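Film 101 – Week 16: Monster Movies on a Budget

Welcome back, everyone! Today we're staying with the cheap creature features, which I love more than I probably should – bring your notes on Hamomitz. 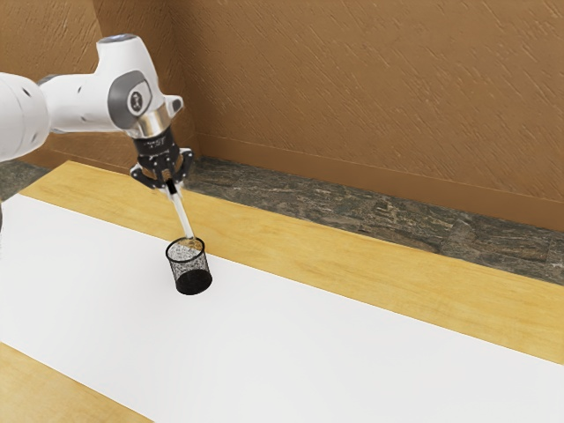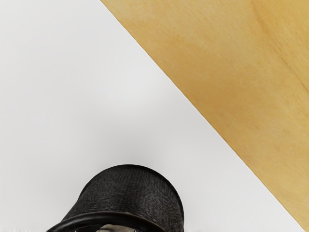
Before next class
Watch Skorow (the shorter cut, please) and write a page on how long it hides its monster, and whether you minded the wait.

Recent handouts
Sound in Wistum
Ponce and the Drive-In Years
Horror After 2000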